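Going quiet, one fan at a time

I have wanted a quiet room for as long as I've been recording the piano in it, and on 15th May I finally got one! If you've been reading for a while you'll know the saga of the hum. It sat under every slow piece I tried to record, a sort of low breath, and you could hear it best in the rests, which is exactly where you don't want it.

Duyên Tăng came over with her good headphones and we spent a whole evening just listening. We sat on the floor with the lights off and pointed at things. The fridge was easy (two rooms away, and still it got in through the gap under the door). The old Sesari lamp on the bookshelf had a buzz I'd never noticed, and now I can't stop hearing it, so it has gone to live in the hallway. And then there was the computer, which I had been blaming from the start and which deserved most of it. 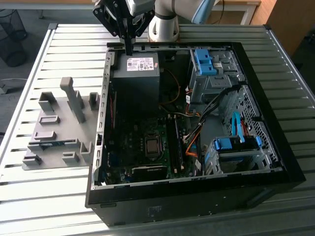

What surprised me was how much the room itself was doing. Ilari Kauppinen, who I used to play duets with back in Riihimäki, told me on the phone to walk along the walls and clap. So I did, 11 claps, feeling very silly, and by the window there was this metallic little flutter coming back at me. Bare glass facing a bare wall! I hung the thick Prullby curtains I'd been keeping in a box since the move, put a rug down for the pedals, and the flutter just went away. I kept clapping for a while because it was so satisfying.

The best part is how it changes the playing. I recorded almost 40 minutes of Rilidska, the set of little night pieces I've been writing, and I left the pauses as long as I liked - no rushing to cover anything up. You can hear the dampers come down. You can hear me breathe in before the last one, and I think I'm going to leave that in.

Next up is the bench, which creaks whenever I lean left. Duyên says candle wax on the joints. I'll try it before I record the second half.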